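Why did the robot drop the plate?

A story about a small mistake, and how people look for the cause of it

By Lionel Wragg

Have you ever dropped a plate? I have dropped many. Most times it happens fast. The plate is in your hand, then it is on the floor, and everybody in the kitchen turns round to look at you.

Robots drop plates too. In this article I want to tell you about one robot that did this, and about the people who had to find out why. It is a true kind of detective work, but without a thief. At the end there is a small test you can do at your own kitchen table.

The robot is called Hollis. It lives in a workshop in Kevcombe, and it belongs to a small company with the name Fetach. Hollis has two arms and no head. It has no legs either, so it never goes anywhere. Its work is to learn one job from the kitchen: to take plates from a stack and put them into a dish rack, one after the other.

For you this is an easy job. Perhaps you did it last evening without thinking. For a robot it is a hard one, and I will try to explain what makes it hard.

What your fingers know

Put your hand on a stack of plates. Your fingers tell you at once many things. They feel where the rim is. They feel if the plate is heavy. They feel also if you have taken one plate or two, and if the plate begins to slide, your fingers press harder before you even have the idea to do it.

Your skin is full of tiny sensors. A sensor is a thing that notices something and sends a message about it. In your body the messages travel along nerves to the spinal cord and the brain. In a robot they travel along wires to a computer.

Hollis has no skin. At the end of each arm it has a gripper, which is a kind of hand with stiff fingers that open and close. The computer can know how wide the gripper is open. It can also know how hard the motor is working to close it. From these two facts it must guess all the rest. It is a little like picking up a plate with a pair of kitchen tongs, while you wear thick gloves.

How the arm moves

Before we come to the accident, you need to know three words.

A motor is a machine that turns. In a robot arm there is a motor at every place where the arm must bend. These bending places are called joints, the same word we use for your elbow and your knee.

A link is the stiff part between two joints. In your arm the links are the bones.

The base is where the arm is fixed to the table. It must not move at all. If the base can wobble, everything further along the arm wobbles more, and the gripper at the end wobbles most of all. You can try this with a long ruler. Hold one end and shake your hand a little, and watch how far the other end travels. 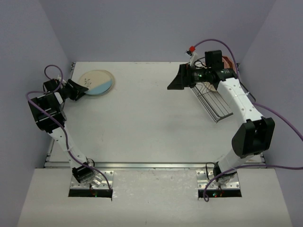 The left gripper at the rim of the plates. The dish rack stands at the back, under the right arm.

The day of the accident

On the morning of the accident Hollis had already moved 17 plates and everything was good. Carol Goodall was sitting beside the table with her notebook. Carol is the engineer who looks after Hollis, and one of her rules is that somebody must always be watching when the arms are switched on.

The left arm went down to the stack. The gripper closed on the rim and the arm lifted. Then, halfway up, the gripper let go. It did not open wide. It only became a little loose, for less than a second. The plate tipped, hit the edge of the table, and broke on the floor.

Carol pressed the red stop button. Every robot of this kind should have one near to the person who works with it. When you press it, the arms must stop, whatever the computer wants to do next.

After this she did not pick up the pieces. This surprised me when she told me the story. First she waited 30 seconds with her hands in her lap, and she wrote down what she had seen. "If I start to clean, I start to forget," she said to me. Only then did she switch off the power and fetch the brush.

Looking for the reason

When something goes wrong with a machine, it is tempting to say at once, "Ah, I know what it was!" and to change something. But if you change five things and the trouble stops, you do not know which of the five was the right one. It can also come back next week.

So Carol made a list of everything that could make a robot drop a plate.

The plate was slippery. Perhaps there was grease or water on it.

The gripper took the plate in the wrong place, too near to the edge.

The gripper did not press hard enough.

It picked up two plates together, and they were too heavy.

Something was wrong with a motor or with a wire.

Then she tested them, one at a time.

She began with the slippery plate. She dried all the plates with a cloth and let Hollis work again. After a while it dropped another one, but this time there was a thick piece of foam under the arm, so the plate was not hurt. A dry plate had fallen too, so grease and water could not be the whole answer.

Next she looked at the place where the fingers closed. The computer keeps a record of each movement, called a log. It is like a diary, but with very many numbers and no feelings. The log showed that the fingers were in the same place for the good lifts and for the bad ones. She crossed this off her list.

She looked at how hard the gripper pressed. Here was something strange. When the plate began to rise, the pressing was strong. Then the number fell to nothing, and then it came back. Only 2 lifts in the log had this gap, and they were the two where the plate fell.

She thought about this gap for a long time. A motor that is too weak is weak all the time. This motor was strong, then it was asleep, then it was strong again. What can make a motor sleep for less than a second?

The loose plug

You perhaps guessed it already. It was a wire!

To make the gripper work, electricity and messages must go all the way along the arm. They go through cables. A cable is a bundle of wires in one jacket, and on an arm it must bend each time the arm bends. If it is too short, it pulls. If it is too long, it can catch on something. So it is put in a loop, with a little to spare.

On the left arm, one cable had been fixed too tightly when it was last changed. In most positions this made no trouble. But when the arm was lifting and turning at the same moment, the cable became tight and pulled at its plug. The plug moved by less than the thickness of your fingernail. For a moment the metal parts inside did not touch, the gripper received no power, and the fingers went soft.

Carol checked this in a simple way. She switched off the power, moved the arm slowly with her own hands to the same position, and watched the plug. She saw it tilt. She told me that she said "there you are" to it, quite loudly, in the empty workshop.

What they changed

The repair took around two hours, with a pause for tea. Carol gave the cable a bigger loop, and she put a small clip near the plug, so that a pull would stop at the clip and never reach the plug. Engineers call this strain relief. You have it at home too. Look where the cable goes into a hair dryer or a lamp, and often you will find a short bendy sleeve. Look only, please, and do not pull.

She changed also the program. Now, if the pressing number falls while the arm is carrying something, Hollis stops and does not continue to the rack. A stop will not always save the plate. But the arm will not go on swinging about as if all was well, and the person beside the table knows immediately that there is a problem.

Then came the boring part. She let Hollis lift plates all afternoon, with the foam underneath, and she read the log again in the evening. There was no gap in it. She will look again next month, because clips can also get loose.

Is it dangerous?

A broken plate is not a big accident. But imagine that the arm was carrying something heavier, or that a person had a hand under it. For this reason there are rules in the workshop, and they are the same for visitors and for engineers.

Keep your hands away from the table when the arms have power. Tie back long hair, and push up long sleeves. Know where the red button is before you begin. If a thing falls, let it fall. This last rule is the most difficult, because we all want to catch a falling plate.

Try it yourself

You need a plastic plate, a pair of kitchen tongs, a folded towel and a friend. Ask an adult before you take the tongs.

Put the towel on the table. Pick up the plate by the rim with the tongs and lift it over the towel. Now your friend says "off!" at any moment, and you must make your hand loose and then close it again as fast as you can. Could you save the plate? Try to hold it near the rim, then further in. Try it with your eyes closed. Write down each time what happened, before you pick up the plate.

Comments

Mrs Atollow's class: We did the tongs test with all of us. With eyes closed it was nearly impossible. Theo wants to know if Hollis was in trouble for breaking the plate.

Lionel Wragg: Dear class, no, it was not. Hollis does not know that it broke anything. Carol had to buy the new plate.

Bramble9: my dad says his headphones have the same problem, they only work if he holds the wire to the left

Grandad in Kevcombe: Very clear, thank you. My granddaughter has now inspected every lamp in the house and one of them did have a split sleeve, so it is unplugged and waiting for a new flex.

Isla, age 8: Can it wash the plates as well or only put them in the rack?

Lionel Wragg: Only the rack, Isla. Its motors would not like the water.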